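Posted Tuesday, October 10, 2023
By the Siltau software group

Siltau manipulation software: progress report, second period

This report covers the control, perception and planning work on the Siltau project since our April report. The test task is unchanged. The arm takes wrapped candies one at a time from a steel dish and puts them in a small steel cup beside it. It is a simple job to describe, and it exercises every part of the stack we were funded to build.

Work on the candy task, with the wrist camera view last:
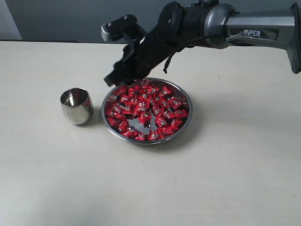
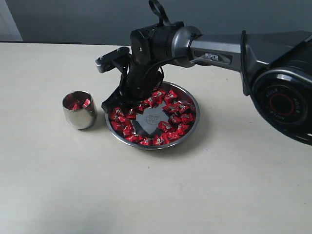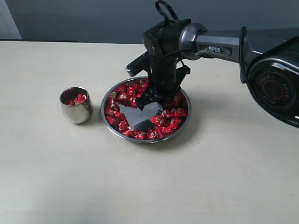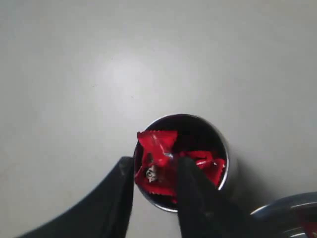
1. Perception

The detector in April treated a pile of red wrappers as one large object and then guessed where to split it. We replaced it with a model that proposes single candies directly and scores each one by how much of its outline is visible. Candies with a low score are left alone until their neighbors have been removed.

Training used 711 labeled images from our own bench. Polished steel remains the main source of errors. The dish reflects the wrappers, and the old model would sometimes send the gripper toward a reflection. The new one checks each proposal against the fitted plane of the dish floor and drops anything that falls below it. Reflections on the inside wall of the cup still get through now and then. They do no harm while the arm is picking, but they confuse the check that counts a candy as delivered.

2. Planning

The planner, Veludel, now treats the rim of the dish as an obstacle with its own margin. Before this change we used one margin for everything, and it was too wide to allow a pick close to the rim. Candies there were reported as unreachable even when a person could see a clear path.

Grasp order has also changed. Veludel used to take the highest-scoring candy anywhere in the dish, which led to long moves back and forth. It now prefers a candy near the last one unless another scores much higher. The weight for this is set by hand, and we would like to learn it from logs in the next period.

3. Control

The joint controller runs at 200 Hz, as planned. Gripper commands used to go out on a separate loop and could arrive after the arm had started to lift. Both now share one clock and one queue. We also added a limit on closing force, which can be set per object type.

Two faults are open. The first is a short pause when the controller switches from the approach to the final descent. The second is a timeout in the gripper driver that we have seen 9 times and can't yet reproduce on demand. Extra logging went in last month.

4. Tooling

Jirska, the replay tool, can load a full run and step through camera frames, joint states and planner decisions together. This has been the most useful piece of work in the period for day-to-day debugging. It replaces three scripts that had to be kept in step by hand. Export to the Dehghan archive format works for camera data but not yet for planner logs.

5. Changes to the plan

The work on a second object type has moved back by 2 months. The time went into the shared command queue, which was not in the original schedule. No change to the budget is requested.

6. Next period

- Fix the pause before the final descent
- Find the cause of the gripper driver timeout
- Use the wrist view to confirm each delivery to the cup
- Finish planner log export in Jirska
- Begin labeling for the second object type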